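Filed under: Bench Notes / Visits & Open Days

September 9, 2023

Open day went well, and I want to get it down before I forget who asked what. Precious ran the door, Nestor ran the chess demo in the simulator, and I mostly hovered and answered questions - which suited me fine, my throat is gone now but I enjoyed every minute.

We kept the chess setup small on purpose, four pieces on the little board, one black and three white, so people could follow along without knowing the game at all. Nestor had the room view up on the big screen for the first group.

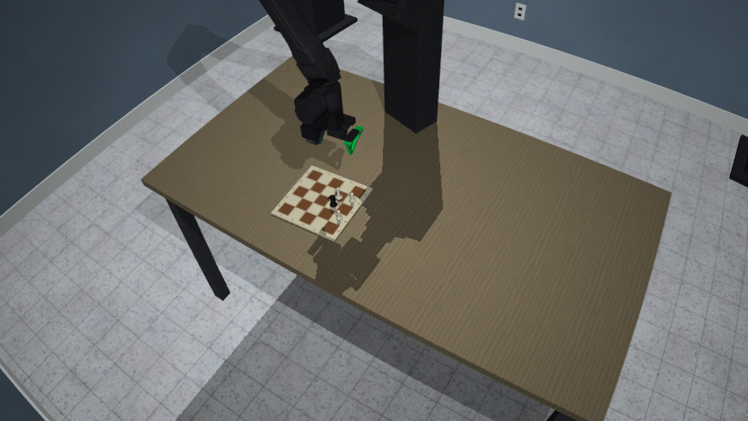
The group from Nasport were the talkers. Lilibeth Policarpio wanted to know how we pick the approach angle, and we got into a long and very pleasant side conversation about whether the arm should come in over the tall piece or around it (I still say around, Nestor still says over, we have been having this argument since August). She also asked if we randomize the lighting. Not yet! I wrote it on the whiteboard under Cleta, and it really ought to move up the list.

After coffee we switched to the close view from the hand, and the kids liked that one much better.
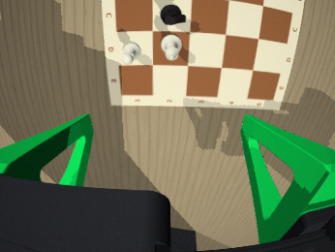 Iker wants us to log 50 runs with the fingers starting wide and another 50 with them starting at 25 mm, same board, same seed, and compare. Fine by me. I'd also like the shadow resolution turned up a notch before we do it, those stair-step edges bother me more than they should.

To do Monday: send Lilibeth the config, return the extension cords to Ambrosio, ask Precious for the sign-in sheet.

2 comments | 17 shares

Crisanto Espiritu: Sorry I missed it. Over, obviously. Nestor is right.

Precious Dimaculangan: Sign-in sheet is in your top drawer, under the leftover name tags. Lovely day, thank you both!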